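Notebook, sorting cell, Ivosetti workshop
7/24/22

Sunday, so the hall is quiet and I can write without somebody asking me for the key to the tool cabinet. These are my notes from the week, before I forget the half of it.

The work is still the same as in the Zikwood order: blocks come mixed, they must go from one bin to the other and be put in the right position for the next station. Until spring this was done by hand, two persons per shift. Now the arm does the picking and one person stays near. On paper this is one person less at the bin. In practice the second person moved to checking and packing, and I think most of them are happy with it, but not all. One colleague told me she misses to talk while working. At the packing table you stand alone. I wrote this down because it is not in any of our reports.

The batch this week was 2,002 blocks. The arm stopped and called for help 102 times. Most calls are short, you move one block with the hand and press continue. But the person cannot really do another job in between, she only starts something and must leave it again. This is the point I want to bring to the Marciniak meeting -- we count the stops, we do not count what the stops do to the day of a person. 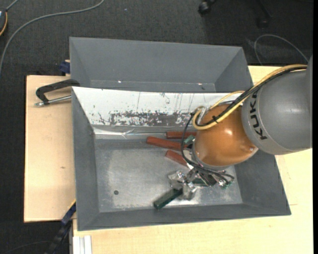 KUKA arm at the front bin, red blocks and one green.

Blocks near the far wall of the bin are the difficult ones. When they lie close together the gripper has not much place, and the arm tries, goes back, tries again. The older colleagues saw this on the first day. They always took the blocks from the wall first, with two fingers, and pulled them to the middle. It was never in the written instruction. I asked them to show it to me slowly and I made a drawing, it is in the folder.

Things to do:
- Ask Bustia for a price for a softer lining. The white panel is scratched and I do not like the worn band at the lower part.
- Look at the cables around the gripper. They make wide loops and I want them closer to the arm, but with enough length for the wrist to turn.
- Change the call sound. It is too loud for the person at the bin and too weak at the packing table.
- Try rotation: not more than roughly 6 calls in a row for the same person, then change. The shift lead agrees to test it.

About training. Seven people can now restart the cell alone. I would like that everybody on the shift can do it before September, also the ones who said in the beginning they do not want to touch it. Two of them asked me by themselves this week, so maybe it needs only time.

Open question, I have no answer yet: who writes the fault in the log when the shift changes in the middle of a stop? On Thursday both thought the other one did it.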